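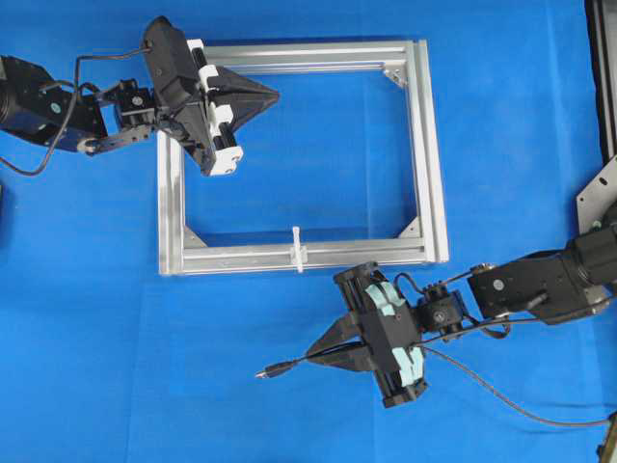 How a metal frame stays square

Have you ever looked closely at the inside of a greenhouse, a market stall or the table of a 3D printer? You may find long silver bars with a groove running down each side. These bars are made of aluminium, and builders use them a bit like you use building bricks. In this page we learn how the bars are made, and why four of them need some help to become a good, strong frame.

Squeezed like toothpaste

The bars are called extrusions. It is a long word but the idea is easy. Think of a tube of toothpaste. When you press it, the paste comes out round, because the hole is round. If the hole was a star, you would get a long toothpaste star.

Aluminium bars are made in the same way. A thick block of the metal is heated until it is soft, but it does not melt. Then a very big machine pushes it through a steel plate with a hole in it. The plate is called a die. The shape of the hole becomes the shape of the bar, with grooves and all. One push can make a bar 26 metres long! After this it must cool down, and then it is stretched a little to make it straight and sawn into pieces.

What are the grooves for?

The grooves are called slots. A slot is narrow at the opening and wider inside, so a special nut can sit in there and not fall out. You can slide the nut along the bar, stop where you like, and tighten a bolt into it. Now the part is fixed. If you change your mind, you loosen the bolt and slide it again. With wood you would need to drill a new hole every time.

Small clips can go on a bar too. A white plastic one sits in the middle of the bottom bar of the frame at the top of this page.

The trouble with four corners

Put four bars on a table and join them at the ends. You have a rectangle. But push one corner sideways and the rectangle may lean over, like a tired person against a wall. All the sides are still the same length. Only the corners have changed.

A triangle does not do this. If its three sides keep their length, its corners cannot change. So builders put small triangles in the corners of a rectangle. They are called gusset brackets, or just corner brackets. Look inside the silver frame and you can find some of them. The one at the upper right has a small bolt head showing.

Try it yourself

You need:
strips of thick card
paper fasteners (the kind with 2 legs)
a hole punch

Make a hole near both ends of four strips, and join them into a rectangle with the fasteners. Push a corner. It leans! Now take a longer strip, hold it across one corner so that it makes a triangle, and mark where it meets the two sides. Make holes on your marks and fasten it. Push again and feel the difference.

Ask a grown-up to help with the holes if the card is hard.

Where can you find triangles?

Look under a shelf, at the roof of a barn, on a crane or on a bicycle. A big bridge can have more than 1,000 pieces of metal in it, and many of them make triangles. Write down the ones you see on your way to school - you will perhaps need a second sheet of paper.

Words to remember

Extrusion: a long piece made by pushing material through a shaped hole.
Die: the plate with the shaped hole.
Slot: the groove along the bar.
Gusset: a small piece, often a triangle, that makes a corner strong.

Page last changed 18/02/2026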